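2019-03-04
Written by Rosimeire Araújo

We use cookies to remember your settings and to count visits. By continuing to read you accept this. Manage settings

Self-serve snack table - inspection checklist with comments
Site: Stesthorpe, level 2, room 434
Checklist items: 12
Inspected by: Rosimeire Araújo
Comments reviewed by: Natanael Aguiar

Scope

The checklist covers the table used for self-serve snacks and drinks, everything displayed on it, and the serving tray on which orders are made up. It does not cover the refrigerator, the store cupboard or the Filali vending units in the corridor, which are inspected under their own sheet. Ratings are S (satisfactory), A (action needed) and N (not assessed). An A rating stays open until the action is signed for by the person responsible for the table that shift.

Part A - Serving tray

1. Tray sound, no cracks or sharp edges. S
Comment: Rim and corners checked by hand, both sides. Rounded corners preferred, as the square trays supplied last November by Dorell chipped at the corners and were withdrawn.

2. Tray sits flat and does not rock. S
Comment: Tested with a full drink bottle at each corner in turn. No movement.

3. Open or cut food kept apart from non-food goods. A
Comment: Cut papaya in a clear bag was on the same tray as a small sachet marked "Face". The sachet is a non-food item and is to be handed over separately, or placed in its own bag if the customer wants everything on one tray. The raised rim keeps goods on the tray but gives no separation between them. Same finding as the previous inspection.
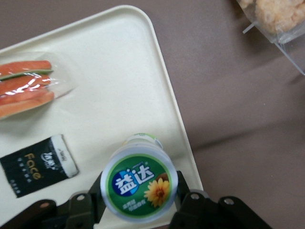 Item 3. Bagged papaya and "Face" sachet on the one tray, with the Extra gum.

4. Cut fruit bagged, dated and held cold until served. A
Comment: Bag type is acceptable. The loose flap at the mouth of the bag should be folded under or clipped so that juice cannot run onto the tray. The date label is to go on the outside of the bag, clear of the fruit. Holding temperature is recorded on the refrigerator sheet and was not measured at the table. Cut papaya is to be discarded 2 hours after leaving the refrigerator, whether or not the bag has been opened.

5. Small cylindrical containers secured. S
Comment: Gum bottles roll if laid on their side. Stand upright, lid closed. Keep toward the middle of the tray when it is to be carried.

Part B - Table and display

6. Table stable, surface clean, covering flat with no lifted edge. S
Comment: Brown covering in fair condition. Wipe with the neutral cleaner only. The Idberg degreaser leaves a film and is not to be used on this table.

7. Bottle rack stable and loaded evenly. S
Comment: Two-tier clear acrylic rack, loaded with red Coca-Cola bottles in two rows. Load the rear tier first and unload the front tier first. Check the acrylic at the bends for fine cracking each month. A rack with any crack is to be taken out of use the same day. Do not place bottles on top of bottles.

8. Stepped display stand clear of the table edge. A
Comment: Stand is at the left and near the edge. Move inward one hand's width. The stand is light and will slide if a heavy item is taken from one end. Non-slip dots to be fitted to the feet.

9. Baskets free of loose or broken cane. S
Comment: Both wicker baskets checked by running a cloth around the rim. No snags. Wicker cannot be sanitized properly, so only wrapped goods or unused packaging may go in. Reline when stained.

10. Packaged goods contained. A
Comment: Rice crackers are kept in the round basket at the left. One bag was on the table against the left edge. Return it to the basket, or hold it back in the store cupboard if the basket is full. Goods at the edge are knocked off and crushed, and crushed bags are a write-off.

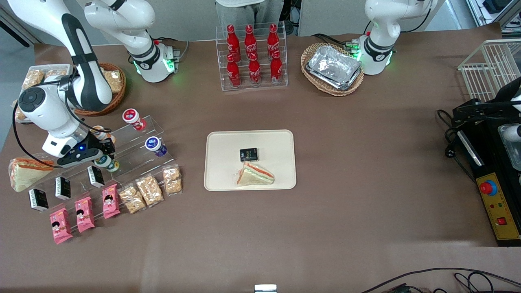
Items 7 to 10. General arrangement: bottle rack at back, foil containers in oval basket, cracker basket at left.

11. Foil containers stacked safely and protected from contamination. A
Comment: Stack in the oval basket is acceptable for height. Foil edges can cut - lift from the base of the container, not by the rim. Bent containers are to be removed, as a lid will not seat on them. Where containers are left out between services they should be covered with a clean cloth. No cloth is kept at this table at present. Two to be supplied, one in use and one in the wash.

12. Ready-to-eat sandwiches wrapped and labelled. N
Comment: A wrapped wedge was on the serving tray beside a small boxed item. The wrap was clear plastic and the filling could be seen, but labels are assessed at the point of packing and this item was left for the kitchen inspection. Allergen information must be available to the customer before the sandwich is handed over. A sheet pinned up in the kitchen does not meet this requirement.

Actions arising

Item 3 - Separate bag or second tray for toiletries. Shift lead, before next service.
Item 4 - Clips for fruit bags. Order with next consumables.
Item 8 - Move stand, fit non-slip dots. Shift lead, same day.
Item 10 - Crackers back to basket. Done during inspection.
Item 11 - Two clean cloths. Laundry list.

Reviewer's comments (N. Aguiar)

Agree with ratings, with one query. Item 4 was rated on the bag alone in the last round and on the bag plus label in this one, so the two results should not be compared. Wording of item 4 to be fixed before the sheet is reissued.

On item 3, a second tray is the better option. Separate bags get used up and the goods end up together again. If a second tray is brought in it should be a different colour from the present one and marked on the underside.

Item 9 - I would sooner see both baskets replaced with a washable type when they wear out. Not an action at this stage.

Signed sheet to be kept in the room 434 folder with the cleaning record.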